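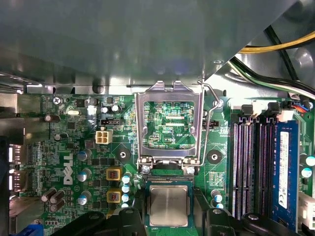
半罐茶叶
本站站长，兼唯一的打字员
6月16日

上一篇写到搬家清东西，写着写着就跑题到照片上去了，答应过要单独开一篇，拖到现在，补上。

起因是Storora给我发了封邮件，说免费空间要缩，超出的部分到十月就不保证还在。我用Storora很多年了，手机里的照片一直自动往上传，传完我就再也没看过。看到邮件才登进去，密码还试错了好几遍，最后是靠浏览器帮我记着的。进去一看吓一跳，什么都有：停车场的柱子编号、超市里两种洗衣液的对比、快递单、别人家的猫，还有一大堆我完全想不起来为什么要拍的天花板。

真正想留的照片就夹在这些东西中间。比如外婆坐在阳台上剥毛豆那张，前面是一张电费单，后面是一张糊掉的地铁线路图。我盯着这三张看了半天，觉得还挺像我这个人的记性，重要的和不重要的都挤在一块儿，谁也不让谁。

一开始我的想法特别简单，全部下载，扔进家里那台旧台式机，完事。那台台式机是Dell的，早就不当主力了，平时就在书桌底下待着，我偶尔拿它放放音乐。结果下载下来的压缩包有70来个，解开之后文件夹名字全是一串数字，照片的日期还乱了，好多都变成了下载那天。我坐在那里点了一晚上鼠标，越点越气，后来关机睡觉了。

第二天冷静下来，去翻别人怎么弄的。论坛里吵得很厉害，一派说必须按年月建文件夹，一派说按人按事，还有一派说你什么都别建，装个Remerance让软件自己认。我三种都试了！按年月最省脑子，可是找东西的时候我从来想不起是哪年哪月，只记得"那次下大雨我们躲在面馆里"。按人分呢，合影放谁那儿？这个问题我想了一路公交车也没想通。Remerance倒是真的会认脸，认得也还行，就是老把我和我表妹当成一个人，我表妹知道以后不太高兴（我其实挺高兴的）。

最后的办法很土：年份只分到年，年份下面就按"那次什么什么"来起名字，怎么说话就怎么写。现在我的文件夹长这样："那次下大雨躲面馆"、"外婆家修屋顶"、"表妹毕业，她说不许发"、"不知道在哪儿但是天很蓝"。看着不专业，可是我妈坐下来自己就能找到她要的，这一点比什么都强。

删照片比分照片难多了。我给自己定了个规矩，一次最多弄30分钟，手机定闹钟，响了就停。超过这个时间人就会变得很奇怪，要么什么都舍不得，要么什么都想删。有一回闹钟响了我没理，接着往下弄，顺手把一整段海边的视频清空了，第二天才反应过来，赶紧去回收站里捞。捞是捞回来了，心跳了一上午。

还有纸质的那一批。外婆留下来一个饼干铁盒，里面的照片有的粘在一起，我不敢硬撕，就拿到Hendricks去问。Hendricks是我们这边街角的一家老照相馆，门口还挂着胶卷的招牌，里头主要靠拍证件照过日子。店里的人看了看说能扫，粘住的那几张要单独处理，让我等12天。我还讨价还价想快一点，人家眼皮都没抬。等拿回来我就服了，外婆年轻时候烫的那个头发，一根一根的，我以前看原件都没看清过。照片背面有字的，店里也一并扫了，有一张背面写着"还欠二嫂布票"，也不知道后来还了没有。

这张背面我单独存了一份，文件名就叫"还欠二嫂布票"。
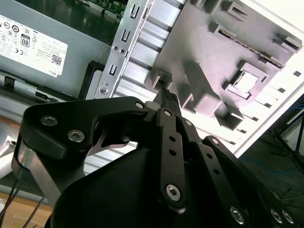
小鱼干在上一篇底下留言，说她最怕的就是像我这样把东西全放在一台机器里，她家那年硬盘坏掉，孩子刚出生头几个月的照片一张都没剩，后来是挨个找亲戚，从聊天记录里一张一张要回来的，要回来的还都是压缩过的小图。她劝我别光顾着起名字，先把备份做了。

看完这条我立刻爬起来去翻抽屉。真的，写这篇之前我根本没把备份当回事，总觉得Storora上面反正有一份，忘了这一份本来就是因为要没了我才折腾的。我现在的安排是这样，旧台式机里一份，另外买了2块移动硬盘，一块放家里书柜，一块放我妈那边，跟她的存折放在一起，她觉得这样很隆重。每次回去吃饭我就把硬盘换一换，带一块新的去，拿一块旧的回来。目前执行得还可以，忘过一次，那天光顾着拎她给我装的咸菜了。

也有朋友推荐我用Drurkatel，说是可以自动在几个地方同步。我试用了一阵，功能是好的，设置页面实在太长，翻到一半我就忘了前面勾的是什么。可能再过几年我会用上吧，眼下我宁可拎硬盘。顺便说一句，拎硬盘回家还有个好处，我妈会要求当场看。我们就把电视打开，从"外婆家修屋顶"开始看，看着看着她就讲起我没听过的事，哪个叔叔从梯子上滑下来了，中午吃的什么，谁跟谁那天在闹别扭没说话。我后来学乖了，手机放在茶几上录音，录完也起个名字，和照片放在同一个文件夹里。

录音这个事我想认真推荐给大家。照片里能看见屋顶，看不见那天谁在生谁的气。我妈讲的时候前后颠倒，还经常讲到一半去关火，录音里全是油烟机的声音，我都没剪。

停车场柱子那些我还是删掉了，天花板留了一张。洗衣液那张也留着，因为下次去超市我肯定还是记不住要买哪个。

下一篇大概写怎么整理聊天记录里的语音，也可能不写，看我到时候有没有力气。谁家里有录音转文字用得顺手的办法，尤其是能听懂方言的，麻烦留言告诉我，我妈一激动就全是老家话，我试过的那个软件把"毛豆"听成了"猫头"，满篇都是外婆在阳台上剥猫头。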